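Gripper bench notes, May 6, 2025

Carried on with the hand-held pair against the Pratar arm. Same task for both: power strip on the white board, plug at the far end of its cord, bring the plug back to the strip and seat it in an outlet. Controller is still the Cassim unit, firmware untouched.

Set the logging loop to 10 ms before starting. At 2000 lines per file the log splits mid-run, so I've raised the limit. Old files are still in the Floston folder if anyone wants them – don't merge them with the new ones, the time column changed.

Hand-helds first. Both have the curved black fingers on, and I kept them open over the board at the start of each run so the zero is the same. 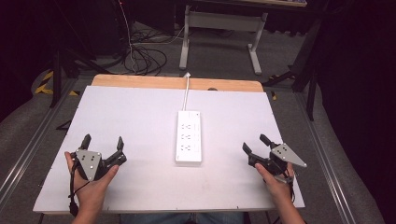 A comment left on the shared copy of these notes says the curved fingers will roll a round cord no matter how slowly they close, and asks for a run with the flat Veltutholm pads before we blame the controller. Fair enough. The pads are in the drawer but the screws with them are too long, so that waits until I've cut some down.

Cord handling was the weak part today. Pinching the cord close to the plug let the plug swing, and lining up the ground pin took longer than the reach did. Gripping the plug body was better. Left hand steadying the strip, right hand on the plug is the order I'd keep.

Pratar arm: 119 runs logged, no faults. It closes harder than it needs to. Dropped the current limit to 570 mA and the plug stopped twisting in the fingers. Haven't tried lower.

To do: shorten screws, repeat with flat pads, check right cable for strain at the wrist. Arm is booked out to the other bench in June.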